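About Mendus

Mendus is a grocery and dry goods shop in Griminport, on the corner across from the old ferry landing. We sell fruit, vegetables, flour, beans, coffee, soap and household supplies. We also pack and deliver orders in town and out along the Bunting road as far as the bridge.

The shop was opened by Declan Catterall, who had spent most of his working life buying produce for restaurants. He took over the lease from a hardware dealer and kept the long counter, the scales and the bolt drawers, which now hold spices. Declan still does the morning buying. The rest of us run the floor, the packing room and the van.

What we sell

We carry 342 lines at present. The list changes with the season and is shorter in winter. Most of our dry goods are sold by weight, so you can buy a spoonful of cumin or a full sack of rice. Bring your own jar if you like – we weigh it empty first and take that off.

Fresh produce comes in before 7 a.m. and goes on the shelves as it is unpacked. We buy from growers around Griminport when they have what we need and from the wholesale market when they don't. The sign over each bin tells you which.

How we pack

Orders go out in paper bags or in cardboard boxes we have saved from deliveries. Heavy items go at the bottom and eggs are always packed on their own. Large boxes are tied instead of taped, so they can be opened without a knife and used again.
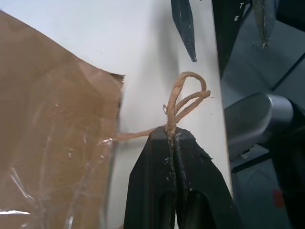 Twine and a cardboard box

If you have a box from us at home, leave it out when the van comes and the driver will take it back. The same goes for glass jars with our label. We give no deposit on either, but we do reuse them.

The house range

Tellotia is the name we use for the things we make ourselves. It started with a plum jam and now covers jams, pickles, a mustard and two kinds of granola. Everything is cooked in the kitchen behind the shop in small batches, and the batch number is written on the lid. If a jar is not right, tell us the number and we will replace it.

The mustard sells out most years by June and is not made again until fall. We keep a list at the counter for people who want to be told when it is back. 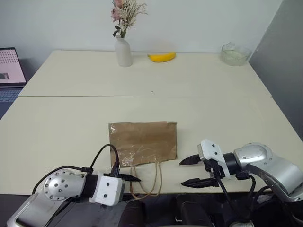
Deliveries

Some 55 households have a standing order with us. You choose the items once, and the same order comes every week until you change it. Changes need to reach us by 3 p.m. the day before your delivery.

There is no minimum order within Griminport. On the Bunting road we ask that neighbors order together where they can, as the van makes only one trip out there each week. If you are not home, tell us where to leave the bags. A porch or a shed is fine.

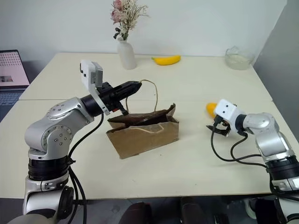 Brown paper bag, fruit and flowers

Working here

We are a small staff and do not hire often. When we do, the notice goes up in the shop window and on this page. New people spend their first two weeks on the shop floor, whatever job they were hired for, and then move to packing or the kitchen. School students can ask about summer work from spring onward.

Finding us

The entrance is on the landing side. There are three parking spaces behind the building, reached from the lane, and a bike rack by the door. The step at the front has a ramp – ring the bell if the gate to it is closed. For questions about an order, call the shop or ask at the counter.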